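번역가는 왜 남의 독서 일기를 훔쳐 읽는가
테오필루스 은추투가 인터뷰

테오필루스 은추투가는 약속 시간보다 먼저 와서 내가 읽으려던 메뉴판을 읽고 있었다. 메뉴판은 한 장짜리였는데 그는 꽤 오래 읽었다. "오타가 있네요." 인사보다 먼저 나온 말이다. 번역가를 만나면 대개 이런 식으로 시작한다.

그가 이번에 옮긴 책은 일디코 머저르의 『대출 카드』다. 헝가리 출신으로 래트우드라는 소도시에 정착한 저자가 이십 년 넘게 쓴 독서 일기를 추려 묶은 산문집으로, 원고 상태에서는 항목이 2806개였다고 한다. 책에는 그중 588개가 실렸다. 나머지는 어디로 갔느냐고 묻자 그는 커피를 저으며 말했다. "제 머릿속에요. 편집 전 원고를 다 읽었거든요. 번역료는 588개 치만 받았습니다."

독서 일기라고는 하지만 독후감을 기대하면 곤란하다. 머저르는 책 내용을 거의 적지 않는다. 어디에서 읽다 말았는지, 누가 방에 들어왔는지, 그때 냄비에서 무슨 냄새가 났는지를 적는다. 어떤 장편소설에 대한 기록은 "기차가 늦었다. 덕분에 남편이 죽는 데까지 읽었다"가 전부다. 소설 속 남편인지 아닌지는 뒤의 항목에서야 밝혀진다.

"그 문장에서 사흘을 보냈습니다." 은추투가가 말했다. "원문에는 '남편'에 소유격이 없어요. 한국어로도 안 붙이면 그만인데, 안 붙이면 독자가 당연히 저자의 남편이라고 생각할까 봐요. 그래서 붙였다가, 뗐다가, 다시 붙였다가." 결국은 뗐다. 사흘을 들여 처음으로 돌아온 셈인데, 그는 이것이 자기 직업에 대한 꽤 정확한 설명이라고 했다. 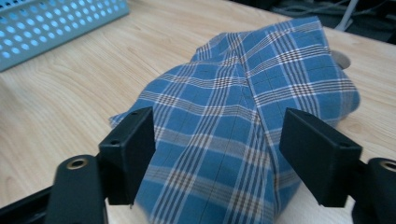

나무 상판 위의 파란 체크무늬 셔츠.

그는 한국에서 산 지 오래됐고, 한국어로 번역을 하고, 화도 한국어로 낸다. 첫 번역서는 보일러 설치 안내서였다. 두 번째는 보일러 고장 안내서였고, 그는 이 둘을 '초기 연작'이라고 부른다. 문학은 소와 출판사에서 독자 검토서를 쓰다가 시작했다. 남들이 거절한 책을 읽고 왜 거절해야 하는지 두 쪽으로 정리하는 일이었는데, 『대출 카드』의 검토서만 열한 쪽이 나왔다.

"편집장이 물었어요. 이렇게 싫으냐고. 좋아서 길어졌다고 했더니, 좋은 책은 길게 쓰는 게 아니라 빨리 계약하는 거라고 하더군요. 그러고는 일 년을 기다리게 했습니다."

머저르와는 편지를 주고받았다. 이메일도 있지만 저자가 이메일에는 답을 하지 않는다. 은추투가의 질문 목록은 한 번에 7개를 넘기면 안 된다는 규칙이 있었다. 여덟 번째 질문을 슬쩍 끼워 넣은 적이 있는데, 답장에는 일곱 번째까지의 답과 함께 "숫자를 배우시오"라고 적혀 있었다고 한다.

질문은 주로 책 제목에 관한 것이었다. 머저르는 읽은 책의 제목을 자기 마음대로 줄여 쓰고, 마음에 안 들면 바꿔 부른다. 어떤 책은 끝까지 '그 초록색'이다. 번역가는 그 초록색이 무엇인지 알아야 했다. 한국어판에 역주를 달지 않더라도, 모르는 채로 옮기면 티가 난다는 것이 그의 믿음이다.

"답이 왔어요. 자기도 모른대요. 그리고 다시 생각해 보니 파란색이었던 것 같다고."

그래서 어떻게 했느냐고 물었다.

"초록색으로 뒀죠. 저자의 기억보다 저자의 일기를 믿어야지요. 저도 제 일기보다는 못 미더운 사람이고요." 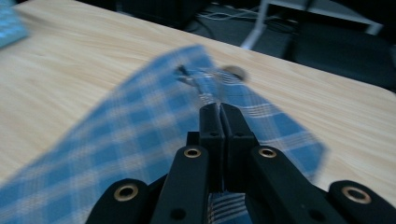
체크무늬 천을 집은 검은 집게.

이 책을 두고 서평지 『클라보』는 "책에 대한 책이 아니라 책을 핑계로 한 책"이라고 썼다. 칭찬인지 물었더니 은추투가는 서평에서 '핑계'라는 말이 나오면 보통 중간쯤 읽었다는 뜻이라고 했다. 그는 서평을 모두 읽고, 읽지 않은 척한다. 척하는 데 별로 능숙하지는 않아서 대화 중에 세 편을 거의 그대로 외웠다.

내가 가장 좋아하는 대목은 후반부, 머저르가 어린 시절에 읽은 모험소설을 다시 빌리는 항목들이다. 기억 속의 섬은 넓었는데 다시 읽으니 하루면 걸어서 한 바퀴를 돌 크기다. 그녀는 실망했다고 쓰지 않고 "지도를 접었다"고 쓴다. 나는 이 문장이 근사하다고 말했고, 그는 잠시 가만히 있더니 원문은 "지도를 덮었다"에 더 가깝다고 털어놓았다.

"덮었다고 하면 책을 덮은 것 같잖아요. 접었다고 하면 포기한 것 같기도 하고. 제가 조금 욕심을 냈습니다. 쓰지는 마세요." 그러고는 곧 덧붙였다. "아니, 쓰세요. 2쇄 때 고치려면 누가 뭐라고 해 줘야 하니까."

2쇄가 나올지는 알 수 없다. 11월까지의 판매 부수를 물으니 그는 망설이지도 않고 721부라고 답했다. 출판사에서 매달 알려 주느냐고 했더니 자기가 매달 전화한다고 했다. "그중 네 권은 제가 샀으니까 통계에서 빼 주셔도 됩니다."

본인도 독서 일기를 쓰느냐는 질문에는 답이 길었다. 번역을 하는 동안 따라 써 보았고, 한 달 만에 그만두었다. 책을 읽는 시간보다 그때 무엇을 입고 있었는지 떠올리는 시간이 더 걸렸기 때문이다. 그나마 남은 기록을 한 줄만 읽어 달라고 했다. 그는 휴대전화를 한참 뒤졌다. "오후 네 시. 3장을 읽음. 졸림." 그러고는 화면을 껐다. "머저르 씨가 왜 저자이고 제가 왜 번역가인지 아시겠죠."

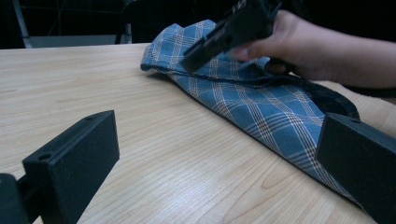

탁자를 비스듬히 가로지른 파란 체크무늬 천.

다음 작업은 브레투라라는 작은 총서에서 나올 단편집이다. 작가가 누구인지는 계약서에 도장을 찍기 전이라 말할 수 없다고 했지만, 살아 있는지는 말해 줄 수 있다고 했다. 살아 있지 않다. "편지를 안 써도 된다는 뜻이죠. 조금 허전하긴 해요. 저한테 숫자를 배우라고 할 사람이 없으니까."

그는 머저르에게 한국어판을 두 권 보냈다. 한 권은 읽을 수 없으니 꽂아 두라고, 다른 한 권은 도서관에 기증하라고. 답장은 아직 오지 않았지만 래트우드 도서관 목록에는 책이 올라와 있다고 한다. 그가 밤마다 확인한다. 지난주에는 상태가 '대출 중'으로 바뀌어 있었다.

"래트우드에서 한국어 책을 빌릴 사람이 누가 있겠어요." 그가 말했다. "본인이 빌린 거예요. 기증해 놓고."

계산은 내가 하려고 했는데 그가 먼저 일어나 카운터로 갔다. 돌아오는 데 시간이 걸려서 보니, 주인에게 메뉴판의 오타를 짚어 주고 있었다.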